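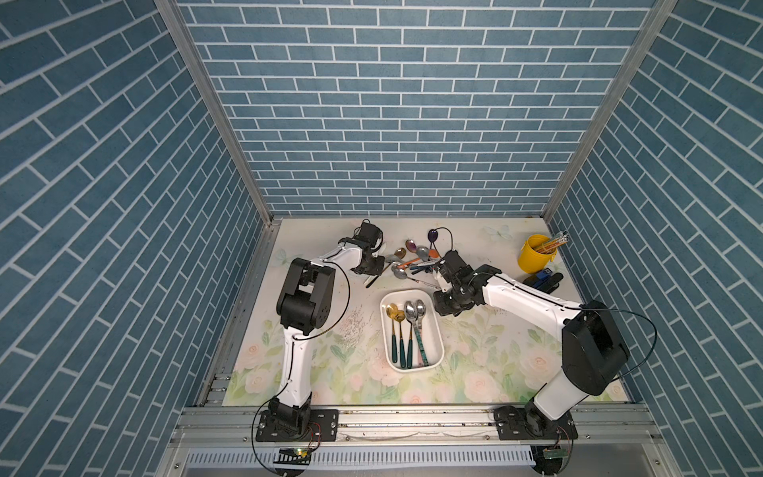

Brick-pattern walls and a rose-printed mat, with cutlery at the back.

Kemeys community lunch moves to the school hall

The monthly lunch will be held in the school hall on Gevley Road from May, while the kitchen floor at the old hall is replaced. Serving starts at noon as before. The side door by the bike racks will be open from 11:30, and there is a ramp to the left of it.

Colette Aubert is still taking names for the soup table. If you signed up in the winter you do not need to do it again, but please tell her if your phone number has changed. The school has an electric range with only two large burners, so soups should arrive hot and in a pot with a lid.
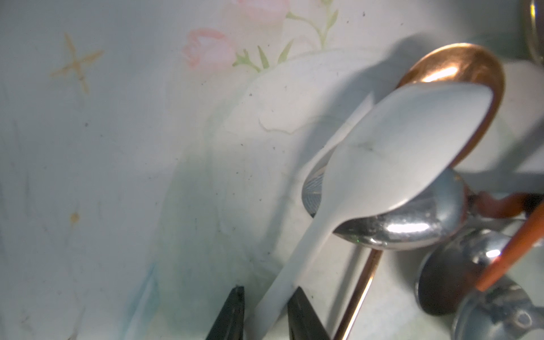
White plastic spoon, copper-colored spoon behind.

The price stays at $3 a plate and children under 7 eat free. Last year's lunches brought in $611 after costs. Of that, $400 went toward the new floor and the rest is being held for a second coffee urn. Arwel Ifans has found one in Trornberg and will pick it up when the seller is back in town.

We are short of serving spoons and forks. Plain ones are fine and they do not need to match. Put your name on anything you want returned. Three ladles and a pie server from the last lunch are in the box under the coat rack.
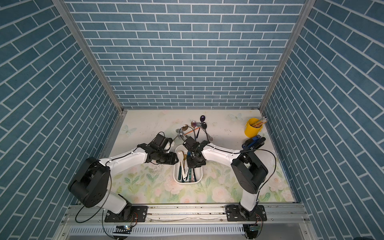

Issue 7

Parking at the school is limited. The lot behind the gym holds the vans, so drivers should use the street or the church lot in Tostham Lane. Éabha Foley can give rides to anyone on the north side who asks by the evening before.

Dishwashing is done in pairs and there is one space left on the late shift. Elis Lewis has the sheet.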